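Jul 1, 2018 — Brick wall rig, Table 2

Setup carried over from the Rawashdeh layout. Beige board on the white table, green baseplate over the near part of it, loose stock on the bare strip behind. I moved the stock back a hand's width before starting. In February we kept it level with the edge of the plate and bricks kept getting dragged onto the studs, where they half-seat and then have to be pried off.

Purpose today: see how the layered block holds alignment when 2x2s are added to the top course one at a time, and settle the clutch question Vollen raised in their last note. They claim mixed-age bricks are fine below the top two courses. I don't believe it but have no numbers either way.

Lower courses were left as built. Mixed colors, no attempt at a pattern, which is fine for the test but makes it slow to tell one course from the next when writing notes. For the next block I want one color per course. Yasir Mengal pointed out that we don't own enough of any color except possibly orange to do that. Check the Ondasthorpe bins before ordering.

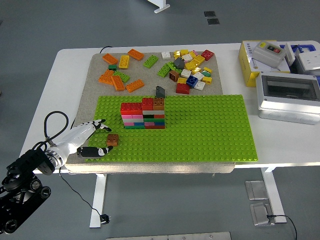 Seating. Procedure unchanged: set the brick down square over the studs, press at the center until it stops, then press each corner in turn. The corner presses matter more than I allowed for in the first write-up. A brick pressed only at the center can look seated and still have a gap on one side that takes a 0.1 feeler gauge. Did three trial placements on a spare plate with center press only, and found a gap on two of them. With corner presses, none.

Top course is the problem area. The course under it has joints that line up with the joints below, so a press near the end of the block spreads it slightly. Not visible without a straightedge. Fix would be to overlap the joints properly on the next rebuild, at least in the upper half. I am not taking this one apart for it.

Order of placement: ends first, middle last, gives the tighter fit but is awkward, as the middle brick has to drop between two neighbors with almost no side clearance. Middle first is easier and gives a slightly worse line. For routine builds use middle first. For anything that gets measured, ends first and accept the slower pace.

Single bricks parked on the green plate in front of the block: this is the staging spot. Rule is one at a time. Staged bricks should be set down on the studs but not pressed home. If pressed fully they need a fingernail or the separator to come up, and the separator marks the studs. Yasir prefers staging on the bare board. That works too, but the bricks slide on it.

The gray slope stays where it is behind the block. It marks the rear reference and everything in the log is measured from it. Please do not tidy it away with the loose stock.

Stock. The sorting is poor and I include my own part in that. 2x4s and 2x2s are lying together behind the plate, several leaning on each other. Picking a 2x2 out from under a leaning 2x4 moves whatever is next to it. Suggested arrangement: 2x4s flat and to the left, 2x2s to the right, slopes and other odd parts out of the area completely. Colors can stay mixed. 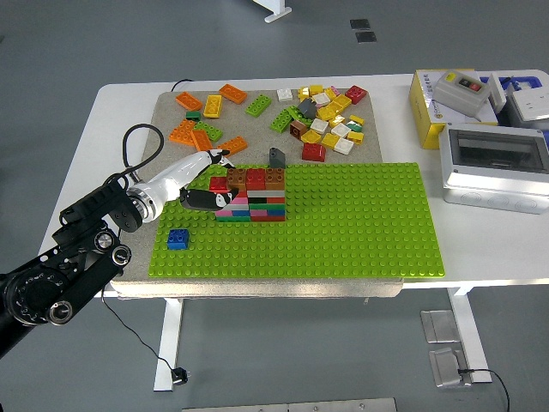
Fig. 2. Block with brown, red and brown 2x2s on the top course; gray slope behind, blue 2x2 by itself on the plate.

Baseplate flatness: checked with the long straightedge along both diagonals. Slight rise at one rear corner, under the limit we set. The board below it is flat as far as I can measure, so the rise is in the plate. Taping the corner down is an option but the tape leaves residue. Leave alone for now.

Kokevar offered a bulk lot of 2,000 mixed pieces. Too many for the shelf and no control over age or wear. I would take a smaller lot if they can pull 2x2s only. Yasir to ask.

To do:
— Rebuild upper half with overlapping joints, after the Vollen reply
— Sort stock by size before the next session
— Wash the bricks with visible grit, dry flat, keep them out of the measured builds until checked
— Replace the feeler gauge set, the thinnest leaf is bent
— Write up center press against corner press with more placements than three, on a used plate as well as a new one

Board and plate left on the table, block in place.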